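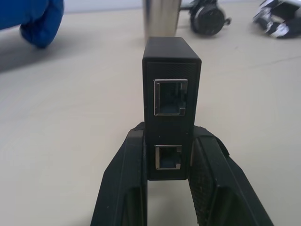

Item 1, the small black two-port box, ports facing out.

Network gear check, Pendau bench
Checked by: Ieva Org
Date: 2025-01-08

Hi all, my comments are longer than the boxes on the form again, sorry Tõnu!

1. Small black box
Housing: OK. I went looking for cracks along the edges and didn't find any.
Ports: OK. Both metal surrounds look square to me, and I shone my flashlight into each one to check for bent contacts (the top one took me a couple of tries, my hands kept getting in the way).
Label: MISSING. There's nothing printed by the ports, so if you don't already know which one goes to the wall, you're guessing. Perla, could you do one of your little stickers for each? Asset number is 983.
Power: not tested today, the outlet strip is still tagged out.

2. Blue patch cable
Plug: OK. Clear plastic, and I couldn't find any chips in it.
Boot: OK, but give it a wiggle before you use it. I like these ribbed ones, though the latch is covered and you have to squeeze harder than you'd think.
Jacket: OK for the whole length, I ran it through my fingers twice.
Please don't leave it on the floor by the door!! Somebody will go flying. 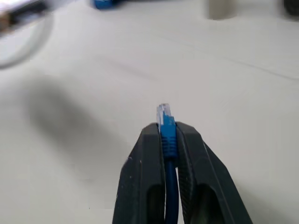

3. Bench and walkway
Tabletop: wiped down before I started, no drinks please.
Walkway: FIX. The mat corner curls up again, and I've taped it for now (nearly 50 cm of tape, it's not pretty).

Follow-up: labels to Perla, mat to Tõnu. Next full check in April.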